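Course handout, session 3
Living and Studying Abroad: Preparation Seminar
Topic: The first weeks in the host country

These notes follow what I said in class, with a few additions. Please read them before the next session and bring your own list of questions. Students who go with the Cervantes exchange line have one extra form, see the end.

1. Expectations

In session 2 you wrote one page about the country where you will go. I have read all the pages. Most of them describe a place, with its streets, trains, food and weather. Very few describe a normal Wednesday. Where do you eat? Who do you talk to after class? What do you do when the shop is closed and you have no bread at home?

I ask you to write the page again, this time only about one ordinary day. Keep the old page too. We will compare both when you come back, and former students told me that this comparison was the most useful exercise of the course, although they did not like it at first.

When I went abroad myself, I had learned the language for six years. On my first morning I could not understand the woman at the bakery, because she spoke quickly and asked me something I did not expect. She only wanted to know if I needed a bag. I tell this story every year so that you do not feel ashamed when it happens to you.

2. The adjustment curve

Many textbooks show a curve in the form of the letter U. The person arrives happy, then becomes sad or angry, then slowly feels better. It is a simple model and you should know it for the test, but use it with care. Later studies found many students who feel worst in the first days, and others who have no low point at all. There is also a W form, which adds the return home as a second low point.

In our own survey of 152 returned students, the question "When was your most difficult week?" had very different answers. Week one was named by 47 of them. The others were spread over the whole stay, and several students wrote that it was the week after they came home.

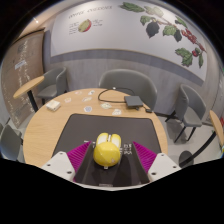

What we can say is that the difficult time usually has small causes. A letter from an office that you do not understand, a flatmate who does not greet you, a cold room. These things look bigger when you are tired. Sleep and regular meals are part of your preparation, and I mean this seriously.

3. Registration and money

Most host cities ask you to register your address. In Pavik you must do it in person, and the appointments in October are gone very fast. Book before you travel. In Cirkby the university does it for you if you live in the student house, but not if you rent privately.

Typical costs for the first month, from last year's group in Pavik:
Room deposit: 575 euros
First purchases (bedding, kitchen things, transport card): 240 euros

The rent itself is not included. Please have this money available before you leave — the first scholarship payment often comes late.

4. Speaking with people

Learn three or four questions that you can ask anybody. "How long have you lived here?" works in every country I know. Avoid starting with a comparison to your home, also when the comparison is kind. People get tired of it.

If somebody answers you in English, you may continue in the local language. It is not rude. Say one time that you would like to practice, and then continue.

5. For the next session

Read chapter 4 in the Staratgate reader, pages on housing contracts.
Write the new one-page text (an ordinary day).
Cervantes students: bring the signed learning agreement, two copies. I cannot accept it by e-mail.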